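The Night Ferry to Lestance

Comfort Ametepe had wanted to ride the night ferry ever since she was six, and now she was sixty-one and standing on the deck with a ticket in her glove! It was September, the wind smelled of salt and diesel, and the whole harbor of Rura was lit up like a birthday cake behind her.

"Cabin 161," said the purser, a long thin man called Lambrakis. "Best one on the boat. You can hear the engine sing."

She did hear it. It sang one low note, over and over, and she lay on the bunk in her coat and grinned at the ceiling. At 2 in the morning she gave up on sleep altogether and went to find some soup.

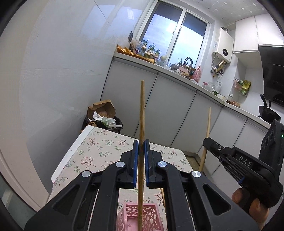 The galley cook was wide awake and delighted to have company. He gave her pepper soup so hot it made her ears ring, and told her about the winter the ferry got lost in fog and turned up at the wrong island, where everyone had come down to the dock and thrown a dance anyway.

"Did you dance?" she asked.

"I met my wife!"

Comfort laughed until she had to put her spoon down. Then she told him about her father, who used to wave at this same boat from the beach at Zikari every evening, certain that someone aboard was waving back.

The cook looked at the clock. "We pass Zikari in ten minutes," he said.

She was up the stairs before he had finished, coat flapping, one arm already in the air.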